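Ticket 1278 – Ziltotar two-arm cell, stalls during visitor demonstration
Opened by: site engineering, Cundcombe
Last updated: February 2023

Fault as reported

The open day starts with the gear demo and the gear demo starts with a stall. The arms come in over the table, the right one goes down to the ring plate, and then it stops for 30 seconds and thinks about its life. After that it carries on as if nothing had happened. The log gives code 43, which the manual lists as "motion hold, see log".

It did this on two of the morning's runs. The first group of visitors took it for a dramatic pause. The second group had a child in it who asked if it was broken, and I said it was being careful.

Nothing has changed in the program since the Narkow visit in December, when it behaved perfectly for a whole afternoon. The things that have changed are the room, the table and the cloth. Gears and ring plate are the same set as before.

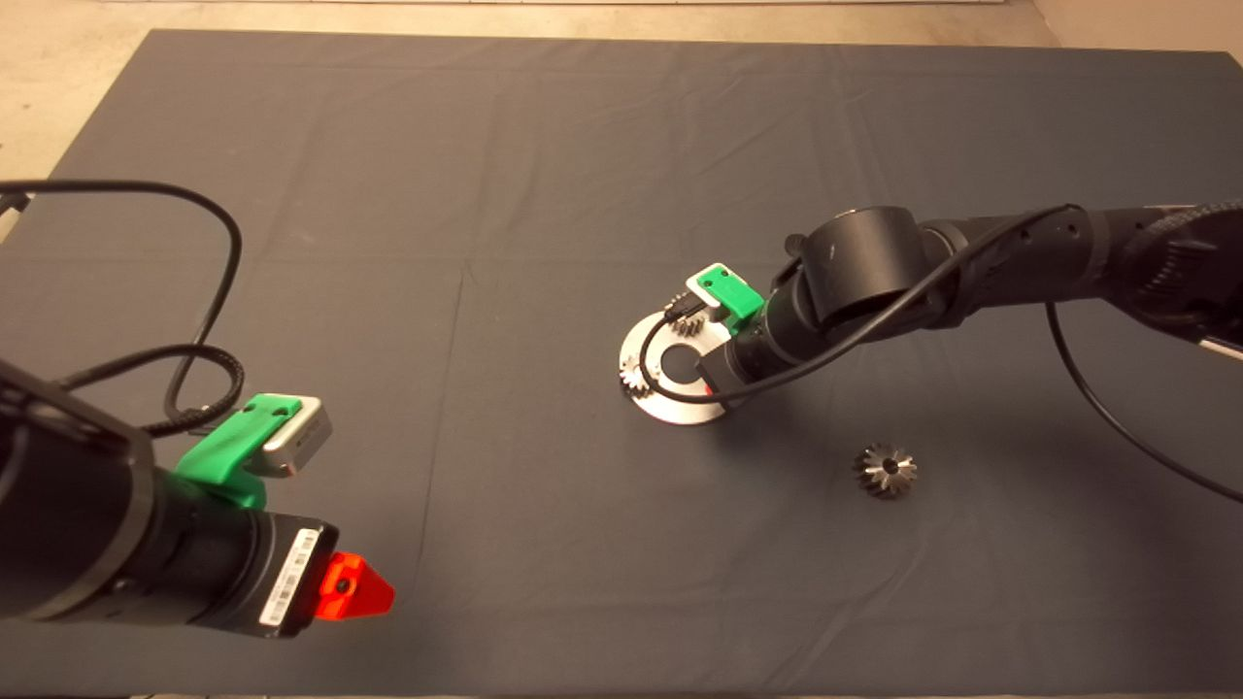
Szénási support desk: Thanks for the log. Code 43 is raised when the controller is waiting for a fresh picture from a wrist camera and doesn't get one in time. Please check both camera plugs, then the hub, then the cable run to the base. Could you also tell us whether the hold happens with the gripper open, closed or both? We would not change the cloth yet.

Steps tried

1. Camera plugs on both arms. Pushed home, pulled out, pushed home again. No change.

2. Restarted the controller. It now stalls with a clean log.

3. Ran the approach with the fingers open and no gear. Stalled. Ran it with the fingers closed. Stalled. So the answer to the desk's question is both, and I've also learned that it is possible to be narrowly missed by a tour party while lying on a concrete floor.

4. Looked at the wrist feed on the laptop while a colleague jogged the arm. The picture was sharp and then it froze, and it took me far too long to notice because the thing it was looking at wasn't moving either. 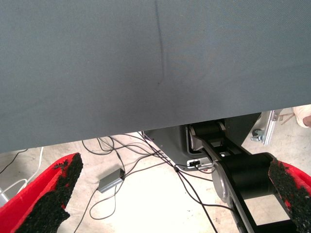
Wrist camera feed, fingers open, cabling on the floor.

5. Moved the laptop's own lead well clear, in case I was the fault. I've been the fault before (see the Narkow notes, if you must). The feed froze again on the third approach, a little before the hold. The freeze comes first every time, which agrees with what the desk said and was mildly annoying to confirm.

6. Left the feed running with the arm parked and had a cup of tea in front of it.

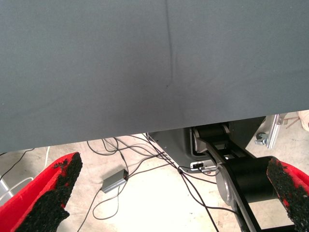 It held steady through the whole cup. Parked is fine, then, and moving is where it goes wrong, so my money is on a lead being tugged when the arm reaches out. The cable run was laid for the old room, where the base stood closer to the bench. Here it has further to go and has been making up the difference by optimism.

7. Fed more slack through and taped the run down on the side the visitors use. Put the gears back and ran the demo in the lunch break with the door shut.

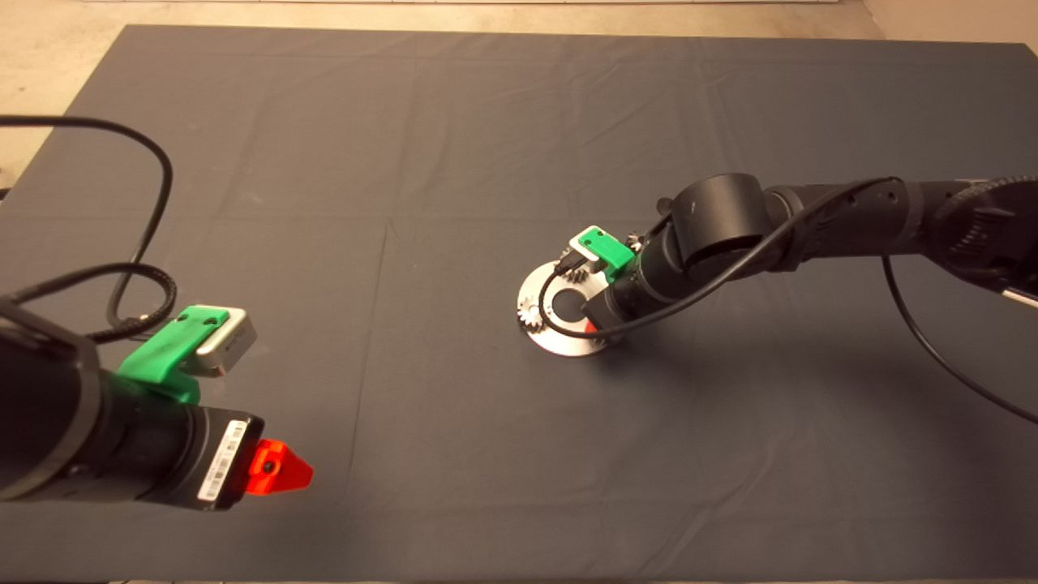
Szénási support desk: That sounds like a strained lead to us as well. Slack will hide it for a while, but the lead should still be swapped before the next event. We can send one to Cundcombe, please confirm the length. Leave the ticket open until it is fitted.

Status

Open. Three clean runs after lunch and no code 43. The child came back for the last of them and seemed let down. Length to be confirmed once I find the tape measure, which was on the demo bench and may have gone home with the public.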